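Print this page | E-mail this page
Reading time: 4 minutes

Teaching two arms to wrap a bouquet

The demonstration group at Orside has spent the time since March on one job: getting a pair of robot arms to wrap cut flowers in paper. The group's lead operator spoke with us between recording sessions and asked that the work be credited to the whole bench.

The choice of task came from Pasik, a packing firm that wanted to know whether soft goods could be handled without custom fixtures. "Paper is the hard part," the operator said. "A stem stays more or less where you put it. A sheet keeps some of every fold you have made in it, so the second attempt starts from a different sheet than the first."

Every demonstration is given by remote control. The operator holds two leader handles, one per hand, and the arms follow. Joint positions, gripper opening and video are logged together. The group tried moving the arms directly by hand and gave it up after 11 sessions. "You end up with your own forearms in the video," the operator said. "The policy then learns from pictures it will never see again."

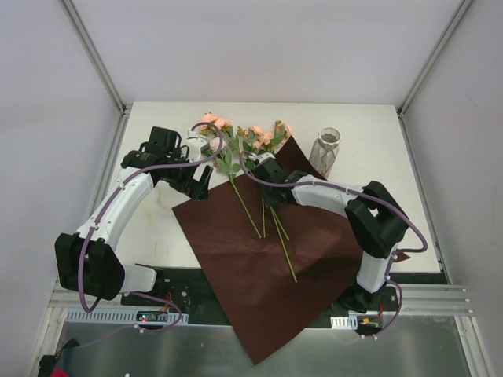 Orside | Manipulation and Demonstration Group

With roses, the stems cross and the grippers come in from both sides of the bunch. The operator described the approach as slow on purpose. "There is no force feedback in the handles. I judge contact by looking at the paper. If it moves before I close the jaws, I am too low."

The written procedure has 4 stages: settle the bunch, lift one side of the sheet, bring the other side over, and hold. The hold causes the most trouble. One gripper has to keep the overlap closed while the other lets go, and an early release opens the whole wrap. Operators are told to count to two before moving the free arm.

The group has 2,223 recorded demonstrations, of which roughly 22 percent contain a correction, such as a dropped corner picked up again. Those were first thrown out. They are now kept and tagged. "A clean set gives you a policy that has never seen a mistake," the operator said. "The first time a corner slips, it carries on as if it were still holding it."

Training runs on Tritetti, the group's in-house software. Blomqvist, a second site, repeats part of the recording with its own operators, whose habits differ. They regrasp more often and lift the paper higher. Whether the two sets should be mixed is still an open question.

Asked what a new operator finds hardest, the answer was the wrist. "People rotate it the way they would their own, and they hit the joint limit halfway through the fold. Then they have to back out, with the paper in the jaws."

Contact | Copyright Orside | Back to top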